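Teaching by Showing: kitchen tasks for the Hemstead arm
Progress report to the McAlister Fund
Prepared by Yolanda Quintanilla, project lead, Hurunville

Where we have got to

The last time we wrote, we had an arm bolted down in the Butham kitchen, a hand controller that lagged badly, and a long list of things we hoped to try. I am very glad to say the list has started to shrink. Since December we have been recording demonstrations nearly every working day, and the drawer task, which was the one we were most nervous about, now has the best set of recordings of anything we have done.

For anyone on the panel who is new to the project: we do not write out the movements for the arm step by step. A person does the task through the arm, either by holding the wrist and moving it directly or by steering it from the hand controller, and we record the joint positions, the gripper and the camera views all the way through. The learning software then trains on those recordings. The quality of what comes out depends very heavily on the quality of what goes in, so most of this report is about how we collect.

The drawer task

We chose a utensil drawer on purpose. Things in it overlap, handles point in all directions, and the walls of the organiser leave very little room for the fingers. A person reaches in without thinking. Steering a gripper into the same space from a few steps away is a real skill, and our demonstrators have become properly good at it.
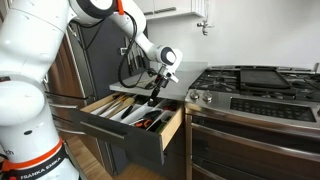 Gripper fingers in among the utensils at the right-hand side of the drawer, Butham kitchen.

We now have 3,000 demonstrations stored and checked across all kitchen tasks. Checked means that a second person has watched the recording from start to finish and agreed that it shows what its label says. This takes longer than I had allowed for in the plan, but I would not give it up. In the first batch we found recordings where the label said one tool and the gripper had plainly picked another, and a few where the demonstrator had stopped halfway to answer the door!

Guiding by hand or by controller

We promised in the proposal to compare the two ways of showing a task, and we now have a fairly clear feeling about it, even though the formal comparison comes later. Guiding by hand is lovely for beginners. You take hold of the wrist, you feel where the arm is happy to go, and most new people manage a decent reach in their first session. The trouble is that your own arm and shoulder end up in the camera views, and those views are what the software has to learn from.

The controller keeps people out of the way, and its recordings are much cleaner to look at. It is harder to learn. The usual mistake is coming in too quickly over the drawer and then making lots of tiny corrections just above the tools. Those corrections get recorded too, and the arm will happily learn to dither.

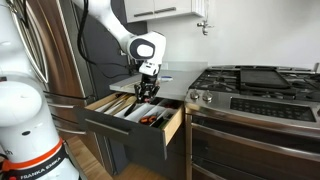 Our answer has been to teach a pause. Demonstrators bring the gripper over the drawer, stop, choose an angle, and only then go down. It sounds like a small thing, but the recordings are smoother for it and people tell us they find the work less tiring. We have written it into the one-page guide that every new demonstrator gets, along with a note on resting the wrists between runs.

We have trained 13 demonstrators so far, a mix of staff and people from the Hemstead evening course. Some had never touched a robot before. The best of the lot came to us from catering, and she has since rewritten half of our task list in words that a cook would recognise.

What has been difficult

Cables. The loop that runs along the arm has to be long enough to allow a full reach and short enough not to swing in front of a camera, and we lost the better part of a week to getting that right. We also lost one Saturday session completely when the controller refused to pair, and we now keep a spare charged and ready.

The drawer contents have been a more interesting problem. If everything goes back in the same place after each run, the arm learns the place and ignores the tool. So we shuffle. Demonstrators found this annoying at first — I did too, when I took my turn — but the early training runs on shuffled recordings look far more promising.

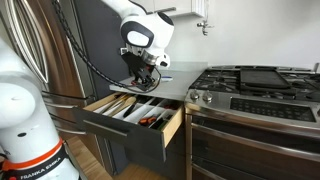
Gripper pointing down towards the worktop, with the utensil drawer open below.

Spending and next steps

Spending is in line with the budget, apart from a small overspend on storage drives, which we have covered from the travel line. We are not asking for any change to the total.

Over the next 18 weeks we plan to finish the comparison of the two teaching methods, add 2 new tasks (closing the drawer, and clearing small items from the worktop), and run the first full set of trials in which the arm works from its training alone. We will report failures as well as successes, with recordings of both.

Panel members are very welcome to come to Butham and have a go on the controller. Mornings are best, and an hour is enough to get a feel for it.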